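August
Gerardo Zanetti

3. Shared tables and who clears them

3.1 Setting

The study took place in two staff kitchens, here called Trusier and Fivero after the firms that run the buildings. Both kitchens have one long table, one sink, a fridge and a rota on the door. The rota at Fivero was two years out of date when we began and stayed that way. At Trusier it was kept up by whoever happened to have a pen.

We wanted to know what people do with things left on a table that everyone uses. Mugs mainly, but also post, fruit, half a packet of biscuits, keys. Earlier work on shared kitchens looks at washing up and the rows that come of it. Less has been said about the table, where there is no rule, or where the rule is only felt. Ajayi's notion of the "parked" object is the one we lean on most: a thing put down with the intent of coming back for it, and read that way by others for a while. How long is a while? That is the question for this section.

3.2 What people did

Staff kept a short diary for 7 weeks. In all 68 people took part, though 19 of them wrote fewer than two entries and are left out of what follows except where stated. Entries were short. "Moved the post to the end." "Left it, thought it was Carnex's." (Carnex being the cleaning firm, which both kitchens share.) We did not correct spelling in the diaries and dont here.

The plainest finding is that people move things before they remove them. An object in the middle of the table gets pushed to one end, then to the window sill, then to the top of the fridge. Only after that is it thrown out or taken home. Each move seems to weaken the claim of the owner. By the time a mug reached the fridge top, diary writers were calling it "the mug" and no longer "someone's mug". Small change, but it turned up in both kitchens.

Position mattered more than the kind of object. Things near the far end were left alone longer than things near the door, even when they were worth less. Several writers said the far end felt like it belonged to someone. None could say who.

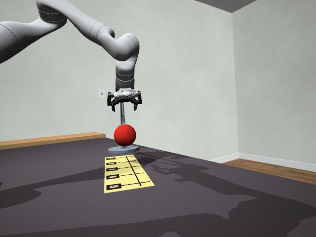
Gerardo Zanetti

Figure 3. An object near the far end of a tabletop.

Time of day had an effect too, though a weaker one than we expected. Before lunch, anything on the table was in the way. After lunch the same thing was let be. One Fivero writer put it down to hunger and we have no better account. Late afternoon is thin in the diaries, people had gone home or stopped bothering to write.

3.3 Notes and names

A note changed things, but not always as the writer of the note had hoped. Signed notes ("back at 2, please leave") were respected in nearly every case we have. Unsigned ones were not, and the ones in capitals did worst. At Trusier a note asking people to wipe the table was itself moved to the window sill, then to the fridge, in the same order as the mugs. Make of that what you will.

Names on objects did less than names on notes. A labelled mug was still moved. It was moved more gently, if the diaries are to be beleived, and it came back to the shelf instead of going in the bin.

3.4 Limits

Two kitchens is not many. Diary writers knew they were in a study and probably tidied more than usual, at least at first. We have nothing from the cleaners, who must have settled a good number of these cases before anyone in the diaries got to them. Interviews with them were planned and then dropped for want of time. Section 4 takes up the fridge.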